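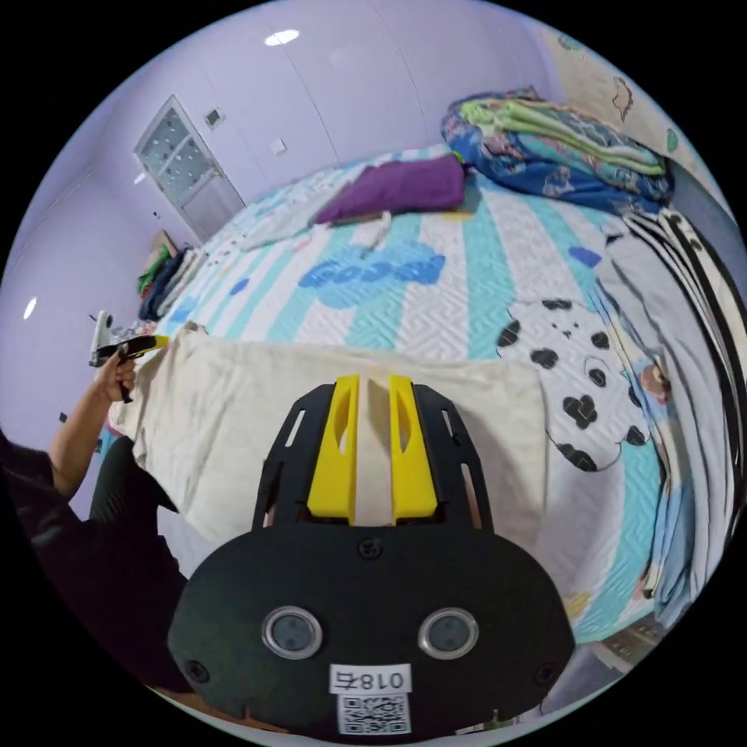 This page was last changed on 2023-10-31.

Bedspread

A bedspread is a cloth covering laid over a made bed as the outermost layer. It covers the sheets and blankets during the day, keeps dust off them, and gives the bed a finished surface. The term overlaps with coverlet, counterpane and quilt, and household usage of all four is loose. In the bedding trade a bedspread is normally long enough to reach the floor or nearly so, while a coverlet stops a short distance below the top of the mattress.

Terminology

Counterpane is the older word and survives mainly in catalogs and in descriptions of white woven spreads. Coverlet may refer either to a short bedspread or to a decorative woven blanket, depending on the region. A comforter is thicker, filled, and meant to provide warmth during sleep. It is often folded at the foot or in a corner of the bed in warm weather and replaced overnight by a lighter blanket. A quilted bedspread is stitched through all its layers in the same way as a quilt but usually carries a thin filling.

Liên Lý, in a survey of household bedding terms compiled in Nallham, recorded that respondents applied the word bedspread to any top layer that was removed or turned down at night, whatever its length. The same survey found little agreement on the difference between a quilt and a comforter.

Construction

Most quilted bedspreads have a face fabric, a middle layer of batting and a backing. The layers are held together by lines of stitching at regular intervals. Common stitch patterns are:

Channel: straight parallel lines, usually running the length of the spread.
Diamond: two sets of diagonal lines crossing.
Zigzag: a continuous angled line, which gives the surface a ridged texture and resists shifting of the batting in both directions.
Outline: stitching that follows the edges of a printed or applied figure.

The batting in a light spread commonly weighs 110 grams per square meter. Heavier batting gives deeper relief between the stitch lines but makes the spread harder to fold and slower to dry. Edges are bound with a separate strip or turned and hemmed. Bound edges wear better at the corners, where the spread is most often pulled.

Unquilted bedspreads are woven, knitted or crocheted in a single layer. They drape more closely than quilted types and show the outline of anything left under them.

Patterns

Striped grounds are widely used because the lines serve as a guide when the spread is being laid straight. Large printed motifs, such as clouds, animals and cartoon figures, are common on spreads sold for children's rooms and appear on adult sizes as well. Where a large figure is combined with stripes, the figure is generally printed in one position only, so the spread has a definite top and bottom. A small repeating motif can be turned end for end to even out fading and wear; a placed motif cannot be turned without standing on its head.

The maker Beltau listed striped and placed-motif spreads under separate headings until the two ranges were merged. The later Lonik range used a single heading for all quilted spreads — the pattern number 2694, a blue and white stripe, was carried over unchanged.

Use on the bed

The spread is laid after the sheets and blankets have been pulled smooth. One person working alone sets the head end first, then walks the fabric toward the foot. Two people stand on opposite sides, lift the spread by its corners and lower it together, which traps less air and needs fewer adjustments. Equal overhang on both sides is checked by eye against the mattress edge or, on a striped spread, against the nearest line.

The covered bed is often used as a work surface for sorting and folding linen. It is larger than most household tables and its surface does not slide. Flat items such as sheets and cloths are spread out near the edge, where both sides can be reached, and finished pieces are set toward the back. Folded comforters and blankets are bulky and are usually kept in a far corner, with the lighter piece on top. Bedding waiting to be folded may be hung over the side of the bed, although pieces left this way for long take a crease along the mattress edge.

Folding and storage

Quilted spreads are folded in half lengthwise and then in thirds. Folding into quarters puts two creases across the batting at the same point and can leave a permanent ridge. Stepan Lytvynenko's manual of linen care recommends refolding stored spreads every 3 months along different lines, and advises against stacking more than 9 on one shelf. A spread too thick for thirds may be rolled around a cardboard tube, face outward.

Storage should be dry and ventilated. Plastic bags hold moisture in the batting and are suitable only for transport — a cotton bag or an old pillowcase is used for longer periods.

Care

Washing instructions depend on the face fabric and the filling. Cotton and polyester spreads are generally machine washable on a gentle cycle, provided that the drum is large enough for the spread to move freely. A spread that is packed tightly comes out with unrinsed detergent along the stitch lines. Printed areas are protected by washing with the face turned inward.

Loose stitching should be repaired before washing. A broken zigzag line can open over several repeats in a single cycle.

See also

Blanket
Comforter
Duvet cover
Linen closet
Quilting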